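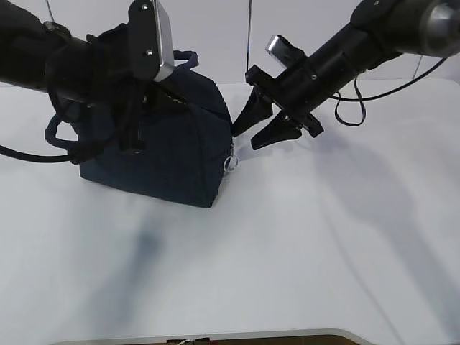
Wastcombe Automation has put a second pair of gripper fingers through its two-arm handling test at Prunthorpe, using soft goods in place of the rigid boxes it relied on last year. Each run asks the left arm to steady an item while the right arm works on it. The item chosen for the closing stage was a navy fabric bag with loop handles, set upright on a white table, with the right-hand gripper brought in open on two black tapered fingers. Fabric of this kind is awkward for a parallel gripper, as it folds away under light pressure and hides the contact point from the cameras.

The trial compared the tapered fingers with a blunt, wider set supplied by Dubey. Both were fitted to the same arms and driven by the same controller, so that differences in the results could be put down to the fingertips alone. The company logged 2000 attempts across the two sets. An attempt was scored as complete when the zip had moved 40 millimetres along its track without the bag leaving its marked area.

The tapered set finished 93 per cent of its attempts. Wastcombe has not released a matching figure for the Dubey set, but said it lost most often at the first stage, when the fingers had to close on the metal pull. The wider tips did better at holding gathered cloth and left fewer creases.

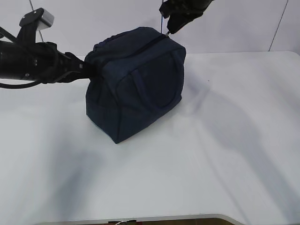

Belmiro Quintela, who ran the bench work, said the order of contact mattered more than grip force. "If the left side takes hold too low, the top panel sags and the pull drops with it," he said. "We raised the left grasp and left the force setting where it was." The change was made in March, part of the way through the trial, and earlier attempts were repeated so that both sets were tested on equal terms.

Cable routing also came up. Loops hanging below the arms need enough slack for full wrist rotation - too much, and they can brush the item on the table. Shorter runs with an extra clip are to be tried next.

The controller software, release 3427, will stay unchanged for the follow-up work at the firm's Varkutville site. That round will add lighter fabrics and a mixed arrangement, with wide fingers on the left arm and tapered fingers on the right.

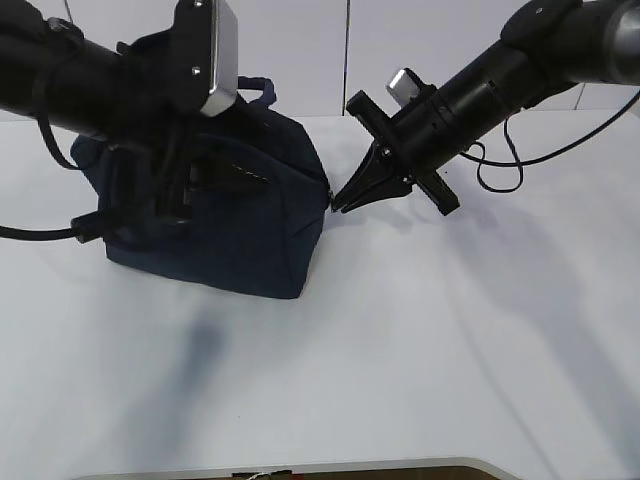 Follow-up trial

Bench time at Varkutville has been booked for the mixed arrangement first. Results will be published in the same format as the Prunthorpe figures.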